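6/17/22, card tray task, second week of collection

Started from the notes of the last session. The goal did not change: take one card out of the full tray, carry it to the wallet, put it in the pocket, release. The plan for this batch is 200 good episodes. Good means that the card reaches the pocket and that the operator would be happy to see the arm do it the same way again. The second part is a matter of opinion, and a large piece of this entry is about it.

Setup first, so that it can be repeated.

- Arm in the left position, same base plate as before. Checked the bolts, one was a little loose.
- Recorder is Colar, with the settings file from the mug task. Only the task name and the time limit are different.
- Limit per episode is 30 seconds. When it was longer, the operators rested in the middle, and these pauses went into the data.
- Wrist camera exposure locked by hand. With automatic exposure the picture became dark each time a shiny card came near, and then slowly became bright again.
- Fingers are the old pair. The new pair is still packed, I want to finish the whole batch with one pair.

About the exposure I want to write a little more. In the first week I left it on automatic, and I thought the learning would not care. When I played the episodes back one after another, I could see the brightness jump exactly at the moments when the arm came down over the tray. A network can learn this jump as a sign of "now I am over the tray", and the next day with other light the sign is gone. I locked it and recorded the gray sheet at the beginning and at the end of the session. The two look the same to my eye.

**Grasp.** The hard part is still to get one card and only one card. The cards stand on the long edge and they are pressed together. The tip has to go between two of them, open a small space, and close on the card. In the teleoperation there is no feeling of force, the operator has only the view from the wrist and the side monitor. What works best for me is to come down a little beside the wanted card, push with one finger so that the neighbors lean away, and only then close. It costs two or three seconds more, but I drop much less.

A different operator closes directly from above and is fast. When it goes well, it is very nice to watch. When it goes badly, two cards come up together, and the second one falls on the table or between the other cards. I first thought we should agree on one way. After talking we decided to keep both, and to write the way in the episode note: "lean" or "direct". If the training does not like the mix, we can filter on the note later. It would be worse to have the mix and no label.

**Double grasp.** Rule from now on: if two cards come up and the operator sees it, the operator puts both back and tries again inside the same episode, if the time allows. The episode is kept, with the note "recovered". If two cards go to the wallet, the episode is marked failed, also when the pocket takes them both. Last week these were marked success by some of us and failed by others, and I had to watch all of them again. This was a boring afternoon and I do not want a second one.

**Which card.** The operator must not choose. The easy cards are at the gap where the stacks do not touch, and everybody goes there if it is free to decide. So I made a small script that shows on the side monitor one word: left, middle or right. The operator takes a card from this region. It is not perfectly random for the single card, but much better than before. In the episodes of the first week nearly all grasps are close to the middle.

**Lift.** The card must go up straight until it is free from the others. If the wrist turns too early, the lower corner catches a neighbor and pulls it up also. I put this sentence on a paper at the operator place: "Turn only when the card is free." Everybody reads it and everybody forgets it after lunch, I also.
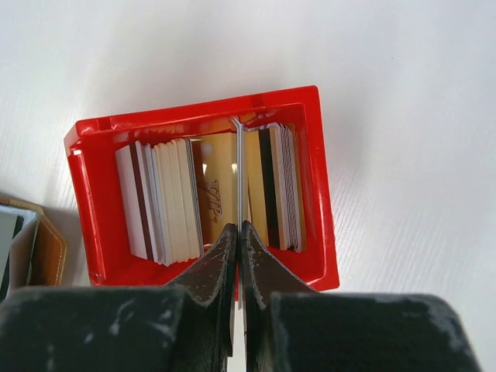

How do we decide that an episode is good enough to keep?

We look at three things: the card ends in the pocket, only one card was moved there, and the arm did not touch the wall of the tray with force. A slow episode is kept. An episode with a correction is kept and marked. An episode where the operator stopped and waited for more than a moment is removed, even if the end is right, as the policy would learn to wait in the same place.

The checking is done by a person who did not drive the arm in that episode. It takes more time than I planned, but I see now that each of us is too kind to the own episodes. I was too kind as well. Out of my own set I would have kept some where the finger bends the card against the tray wall, and the other person said no, and on the second look I had to agree.

**Numbers.** At the end of the session there are 275 episodes on the disk, with the first week included. After the check we are still under the plan, I do not write the exact value here before the last folder is checked. The first week loses the most. It has the exposure problem and the "always the middle" problem together, so I moved it to its own folder. It can be used for pretraining or for nothing, we will see.

**Reset.** After each 10 episodes we change the tray: take the cards out, mix them, put them back, and turn the tray a little on the table. Also the wallet is moved a little. In the beginning we did this after every episode, and the reset took longer than the episode. Now it is a compromise. One weak point I noticed: people put the cards back with the same side to the front, out of habit. Then the stripes are always in the same direction. I added to the reset list "turn a few cards around". Please do it, also when it looks messy after.

The tight packing changes too. Directly after the reset the cards are loose and lean more, and near the end of the block one or two spaces are open where cards were taken. I find this good for the variety. But it means the episode number inside the block has information in it, so please do not make the train and test split inside of one block. Split by block. I made this mistake on the mug task and the test result was much too beautiful.

**Trouble today**

1. Colar stopped writing the gripper width for a short time. The video was there, the joint values were there, but the width column was constant. I found it only in the plot. Restart of the recorder solved it. The episodes from this part are in the folder `no_width`. I think it is the same error as in February, when the cable was moved, but this time nobody touched the cable, so maybe my old explanation was wrong.
2. The shiny cards. With the locked exposure the light on them is still strong at some angles. I tried to turn the desk lamp away. Then the dark cards became hard to separate for the operator. I turned it back. The bright spots stay in the data, and a real user would have them too.
3. The coating of the fingers is going off more and more. For the grip I notice no difference. For the camera it could matter, the fingers are always in the view, and the new pair will look cleaner. When we change, I want to record one block with the same tray and both pairs.
4. The tray moves when we push to the side. A thin piece of tape under it was enough. The tape must not be visible from above, so only under the bottom.

**Training.** I started a first run in Stasix with only the checked "lean" episodes, small network, wrist view only. It is too early for a result. The loss goes down as it should, this says almost nothing about the card. In the old run from the first week the arm went over the tray very nicely, stopped at the right height, and then closed beside the card again and again. I believe that the last small movement to the side is too rare in the data compared to the long way through the air. One idea is to record short episodes which start already over the tray, and give only the grasp. These are quick to make, around 30 in one block would be possible without getting tired.

The people at Suwannarat asked if they can have the set for their own arm. Their fingers are wider, and I doubt that these fit between the cards, but the videos may help them. I answered that they get the checked part only, together with the notes. The raw folders stay at Zultilham until the names of the folders are cleaned. The folder names of the first week are a shame.

To do, in this order:

- [ ] Check the last folder, second person
- [ ] Write the block number in the file header, not only in the folder name
- [ ] Ten-minute test of the grasp-only episodes, before we plan more of them
- [ ] Look at the cable of the gripper one more time, with the arm moving
- [ ] Make the region script choose also "far left" and "far right", the outside cards are still rare
- [ ] Order tape, same thickness
- [ ] Compare "lean" and "direct" when both have enough episodes

One open point for the group: should the operator be allowed to put a card back and take another one, if the first is stuck? I allowed it today and wrote "changed" in the note. It happened only on the right side, where the cards are pressed the most. If somebody has a reason against it, please write it under this entry before the next session.

Arm parked, brake on, recorder closed. Disk copied to the second disk, the copy finished without error.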